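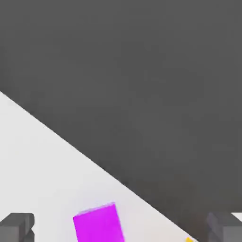
# Gurnora water main renewal moves to second stage

Work on the second stage of the Gurnora water main renewal will begin in March, with crews replacing the ageing cast iron line between the Nemar Road pump station and the Bivham reservoir. The first stage, which covered the older streets north of the rail line, was signed off in January.

The new main is polyethylene pipe with an outside diameter of 315 millimetres. It will be laid beside the existing line, which stays in service until the new section has been pressure tested, disinfected and connected. The old pipe will then be drained, capped and left in the ground, except at two road crossings where it sits too close to the surface.

Shire engineers have recorded 54 breaks on the Nemar Road line over the past decade. Most were circumferential cracks in winter and early spring, when reactive clay along the route swells after rain and bends the pipe between its joints. Repairs have usually taken a day, and residents at the Bivham end have had the longest interruptions, as there is no second feed to that part of the network.

Escobar Civil holds the contract for the second stage. Most of the pipe will be installed by open trenching in the road verge. Directional drilling will be used under the creek and beside the primary school, where mature river red gums stand close to the alignment. Pipe lengths will be joined by butt fusion above ground, and each weld will be logged and checked before the string is lowered.

## Supply interruptions

The shire expects 171 properties to lose water for a short period when their services are transferred to the new main. Each transfer should take less than four hours. Written notice will be left at the property at least two working days beforehand, and anyone who relies on mains water for home dialysis or other medical equipment is asked to contact the works office before March so a temporary supply can be arranged.

Water may look cloudy or slightly brown after a transfer. Residents should run the front garden tap until it clears and avoid washing light-coloured clothes in the meantime. If the water has not cleared after half an hour, the works office can send a crew to flush the nearest hydrant.

## Traffic

Nemar Road will be reduced to one lane past the work area, under stop-go control, from 7 am to 5 pm. The speed limit will drop to 40 km/h and will stay there overnight while trenches are plated. School buses will keep their current stops — the Bivham service may run a few minutes late in the afternoon.

Driveways will be kept open where possible. Where a trench has to cross one, the crew will fit a steel plate at the end of the shift.

The second stage is due to finish in September, subject to ground conditions at the creek crossing. Design of the third stage, from the reservoir to the industrial estate, is under way and has not yet been funded.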